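From: Davine
To: Gostcombe Household List
Date: April 5, 2026
Subject: Re: Marble-effect worktops, sealing and joins

Replying to the message below, which I have trimmed to the parts I can help with.

> We are replacing the worktop along the back wall of the utility room
> and would like something dark with a marble look. The run is longer
> than one sheet, so there will have to be a join. Has anyone on the
> list had a patterned top with a join in it, and does it show? Also
> whether to go for a gloss or a matt finish. The room has white walls
> and gets very little daylight. The fitter says either will do, and
> the prices are nearly the same.
>
> Second question. Do people seal the back edge before the upstand goes
> on, or after? The old top swelled at the back and I would like to
> avoid that happening again.

We did our utility room two years ago and the kitchen the spring after, both with laminate tops from the same supplier, so I can answer most of this.

On the join: yes, it shows, and it shows more on a veined pattern than on a plain or speckled one. The veins do not carry on from one sheet to the next, and your eye goes straight to the place where a white line stops dead. In the utility room our join is 80 cm from the left-hand end, and I see it every time I go in. In the kitchen we asked for the join to be put behind the hob, 14 cm of it in front and the rest hidden, and that one I forget about. If you have a machine, a sink or anything else that takes up most of the depth, have the join placed there. The fitter will not suggest it unless you ask, as it usually means more offcut.

Ask them as well to lay both pieces out on the floor before cutting. Ours had 76 cm to spare on the second sheet and we could have slid it along to find a quieter patch of pattern. By the time I thought of it the cut had been made.

On the colour, a black top between white walls looks much less heavy than I feared. The veins do a good deal of the work.
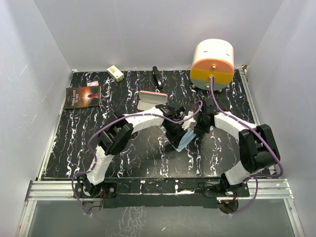

Black top with white, lilac and pale blue veins, white walls on either side.

As for gloss or matt, I would go for matt. We have gloss in the kitchen and it is wiped down twice a day and still has smears on it by evening. Limescale is the other trouble. On a black gloss top every drop leaves a ring, and we have hard water here. White vinegar diluted well takes it off the laminate, but keep it away from the silicone and do not use it at all on real stone. The matt top in the utility room gets a wipe when I remember.

With so little daylight I would spend the difference on a light strip under the wall units. Ours was the Wasilewska one, cut to length, and it has been fine. Choose the neutral white. The warm one made the pale veins look yellow when we tried it.

On sealing: before. Run the sealant along the cut back edge and let it cure overnight, then fit the upstand on a second bead. Our fitter wanted to do both at once and finish the same day. I asked him to come back, and he did, with no fuss. Do the inside of any cut-outs too, including the small hole for a tap or a waste pipe. I suspect yours swelled from something like that – a bare edge of chipboard will take up water from a very small drip and you will not know until the surface lifts.

One thing you did not ask. Check the thickness before you order the end trims. Ours were sold as a match for the Mundari range and turned out to be for a different depth of board, and the replacements took 19 days to arrive. They did refund the postage.

I still have half a tube of the black sealant if it is any use, opened but capped. It would need using fairly soon. Reply off-list and I can leave it in the porch.

Davine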